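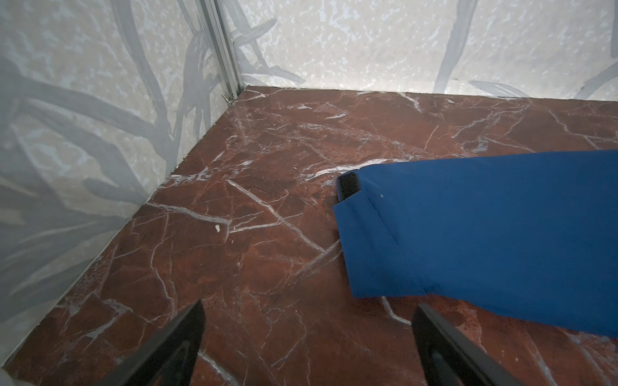

Foro de cine > Estrenos y reposiciones

Tema: Uretti, ¿de verdad es para tanto?

butaca_rota escribió:
Vengo de ver Uretti y no entiendo el entusiasmo. 160 minutos de una mujer que vuelve a la casa de su madre, mira por la ventana y no vende la casa. La directora, Usa Sitthichai, sabe encuadrar, eso no lo discuto, pero la historia de la hermana mayor se abandona a mitad de película y no vuelve. ¿Alguien me explica qué vio la crítica?

marisma40 escribió:
La hermana no se abandona. La carta que lee en el tren es suya, por eso no la firma nadie. A mí me pareció lo mejor de la película.

butaca_rota escribió:
Eso lo supones tú. La letra de la carta no se parece a la del cuaderno del principio. Si hay que poner tanto de nuestra parte, que nos paguen como guionistas. 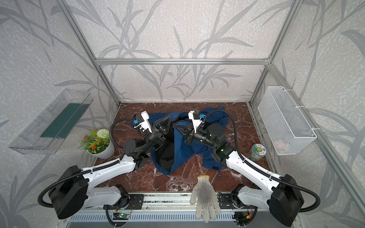 Re: Uretti, ¿de verdad es para tanto?

Tecla Muda escribió:
Yo la vi con 14 personas en la sala y se fueron dos antes del funeral. Dicho esto, el funeral es muy bueno. Lo que no me creo es el final: una familia que lleva años sin hablarse no se arregla pelando fruta en un patio. En Mindon, la anterior, pasaba algo parecido y tampoco colaba.

marisma40 escribió:
Es que no se arregla. Siguen sin mirarse.

Tecla Muda escribió:
Con esa música encima, a mí me están diciendo que se arregla.

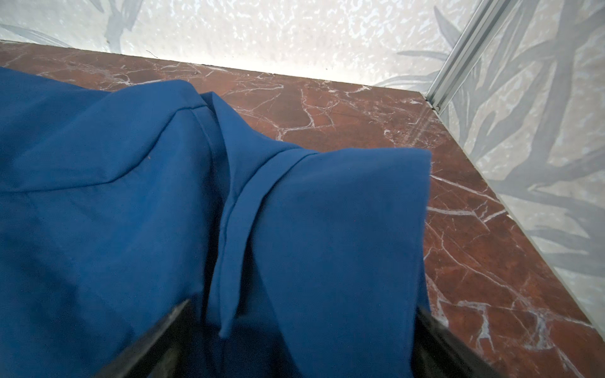 Re: ¿Montaje largo?

filmoteca_sur escribió:
He leído que en julio pasan en el ciclo Driltuslow una versión con 40 minutos más, donde sí sale la hermana. ¿Se sabe algo?

butaca_rota escribió:
¿Leído dónde? Con Mindon se dijo lo mismo y resultó ser la misma copia con otros créditos. Cuando vea el programa impreso me lo creo.

filmoteca_sur escribió:
En un blog, no guardé el enlace. Nombraban a la distribuidora, Limsakul.

butaca_rota escribió:
O sea, nada.

marisma40 escribió:
Si la ponen, voy. Y tú también vas a ir, que te conozco.

butaca_rota escribió:
Si es en versión original y no empieza a las diez de la noche, me lo pienso. Lo de la carta sigo sin verlo.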